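I finally cleared out the hall closet!

May 31, 2019

I have been promising myself this for two years, and on my first free afternoon in ages I just went for it. Everything out on the floor, door propped open, radio on. I found three umbrellas, a Skimari jacket I'd been blaming my sister for losing (sorry!), and so many boxes. I keep boxes. A good box with a lid that folds back properly is hard for me to throw out, and my friend Emiko Ogura is exactly the same, so she was no help at all when I called her.

The big change is hooks. I put up a row of the plain Tjoa ones, 71 cents each, low enough that the kids can reach, and bags have stopped landing on the stairs. I love them. I want hooks everywhere now.
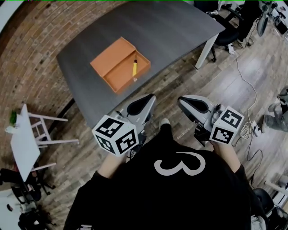
Shoes were harder. I tried a rack from Cliltel, but it ate up the whole floor and boots wouldn't fit, so back it went. For now they live in two shallow trays, winter stuff at the back, sneakers up front, and I can sweep under the lot in a minute. Next up is the linen shelf, probably in July, and I already have plans for those old towels.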